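4.2 Choosing the surface

I spent far more of December on the table than I'd like to admit. Our first trials used a plain white sheet, and the people sorting blocks on it kept complaining that everything slid. Henk Jacobs suggested wood, Arnout De Graaf wanted felt, and I wanted to go home. We ended up trying both for 15 sessions each, with the same toy blocks and the same 40 prompts (the full list is in Appendix 2). Felt was quiet and pleasant, but blocks stood on it a little crooked, and I found myself straightening them between trials, which is no way to run a study!

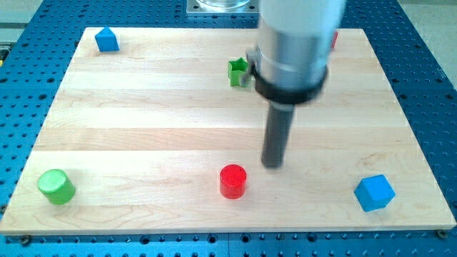
Figure 2. Colored toy blocks scattered on the hardwood board.

Wood won, and I've grown fond of it. People talked more about where a block was when they had something to point at besides the edge of the table, and I hadn't planned for that at all. The board in Figure 2 is made of planks joined lengthwise, each a slightly different shade of cream and honey, so you get stripes for free. Somebody asked to place the blue block would say "top strip, far left," and their partner knew right away what they meant. Knots worked too, though they started more arguments (one pair in the Rivent group argued over which streak was "the dark one" for most of a session). I kept all 125 of these remarks in the transcripts and coded them separately, as described in the next section.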